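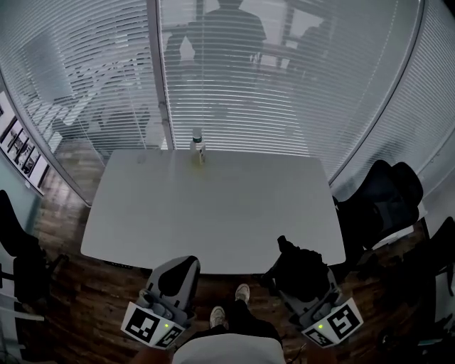 **Can a machine clear and wipe a table yet?**

Some of the time, on a table it has practiced on, with things it has handled before. Change the table or hide the sponge and the odds drop fast.

I got that answer from Vignesh Acharya inside the first minute of our call, and I liked him for it right away. He runs the chores group at Prareo, a small company that teaches robot arms to do the dull parts of keeping a building going: clearing, wiping, restocking, putting chairs back. I'd asked for half an hour and we talked until well past dinner (his, not mine, and I do feel bad about that).

Acharya came to robots from stockrooms. He spent his early twenties at Reddy, a family chain of kitchen supply stores, unpacking boxes and facing shelves, and he still talks about that work with real affection. "People think of shelving as one job," he told me. "It's grabbing, turning, reading, squeezing past somebody with a cart, noticing a leak, deciding whether the leak is your problem. I was good at it after a month. I've had machines at it for 3 years and they're good at the grabbing."

The grabbing, though! He lit up when we got there. When he started, a soft juice carton was a nightmare, because an arm would either drop it or crush it. Now he hardly thinks about cartons. Bottles are fine too, as long as they stand up. A bottle lying on its side that can roll is another matter, and a bottle with an inch of water left in it is worse, "because the weight moves after you've made up your mind."

I asked how an arm learns any of this, and he said mostly from people. Someone does the chore by hand, with a tool shaped like the robot's own fingers, again and again with small changes, and the software learns from the recordings. His group gathered 329 runs of one table-clearing job last winter. It was the first set where the arm began doing something he hadn't expected, which was nudging a carton away from a bottle before picking up either one.

"I ran down the hall," he said. "I'm a grown man and I ran down the hall to get people."

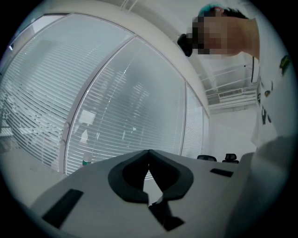

He's quick to say what went wrong after that. The same arm, moved to a break room with a darker counter, nudged things that didn't need nudging and pushed a cup into a sink. They tested it on 100 tries in that room. He wouldn't give me the score, only that he'd have been embarrassed to bring it home to his mother, who has a dishwasher and is satisfied with it.

Stains are his current obsession. Picking up a thing has a clear finish: it's in the bin or it isn't. Wiping doesn't. How does a machine know when a sticky patch is gone? A person feels the cloth drag and leans on it a little harder. Acharya's arms can sense some force, but a dried spill and a scratch can look alike to a camera, and he has watched an arm scrub a scratch with great patience.

"It would still be scrubbing if I hadn't had a meeting," he said.

So where would he put one to work today? He had his reply ready. Shop floors before houses, and back rooms before shop floors. A company called Famton already uses two of Prareo's arms to sort returned containers in the evening, in one spot, under the same lights, with a person in the building. They get through the pile. They're slower than the crew and they stop when something odd shows up, and the crew deals with the odd things in the morning. He's proud of that setup, and he should be. I'd never thought of "stops when confused" as a feature until he explained how hard it was to get.

Houses are another story. "Your kitchen is different from my kitchen, and my kitchen is different from my kitchen yesterday," he said. He thinks wiping down a known counter will come to homes well before laundry does, and he groaned out loud at the word laundry. Fitted sheets he refuses to discuss.

I wondered if all this made chores less boring for him, and he said it has ruined them in the best way. He'll pick up a sponge and catch himself watching his thumb. He tried to write out every step of clearing his own dinner plates once and gave up at the fork, which he'd moved with his little finger while the rest of the hand held a glass.

Next up for the group is a project they call Hiton, where the arm has to find the cloth before it can use it. They plan to start in January, with 2 rooms and a drawer that sticks.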